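Knob task: arm drives through the control panel after reset

tiltska_fan
Posts: 22
Oct 31, 2025

Running the kitchen tasks in simulation with a policy we trained on turning stove knobs. Most episodes are fine. Then I get one where the contact force on the fingers spikes, the wrist joint hits its limit and the gripper ends up inside the oven door. The episode doesn't abort. It keeps going and gets scored as a normal failure, so I only found it by scrolling through the force log. First bad one was episode 1945. Anyone seen this?

Engelbrecht
What's your physics step? If it's the default from the Brillach config it's too coarse for small parts like knobs. Fingers get through the surface between steps and the solver throws them somewhere.

tiltska_fan
Default, yes. I halved it last night and ran 2000 episodes. Still happens, less often.

liya_moges
I don't think it's the step. We had the same thing at Winham and it was the reset. The arm was being put back at its start pose before the kitchen finished loading, so some runs started with a link already touching the range. Check contacts at step zero.

Engelbrecht
If that was it, halving the step wouldn't change anything. He says it's less often.

liya_moges
It can change how hard it gets pushed out. Same cause, smaller kick. He should look before arguing about it.

tiltska_fan
Checked. Contacts at step zero are clean in all the bad ones I opened. The start pose is well back from the counter. The trouble comes later, when the gripper is down by the right end of the knob row. 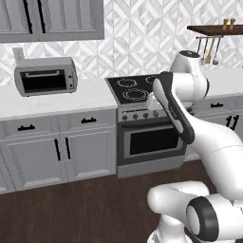

In episode 2663 the force is flat until the fingers reach the panel, then it goes from almost nothing to the cap in one step. Only the knobs on the right side do this. The left ones never have.

nadiia_y
Turn on the collision mesh view. I'd bet the panel and the knobs are one convex shape in that asset, so the gap you see between knobs is solid as far as the solver is concerned.

Engelbrecht
Then why only the right side?

nadiia_y
No idea yet. Different approach angle maybe. I'd still look.

liya_moges
Whatever it is, put in a force abort. If that policy goes on a real arm and the log is the only thing that notices, you'll break a wrist or a stove.

tiltska_fan
Abort is in now. Mesh view tonight, will post what I find.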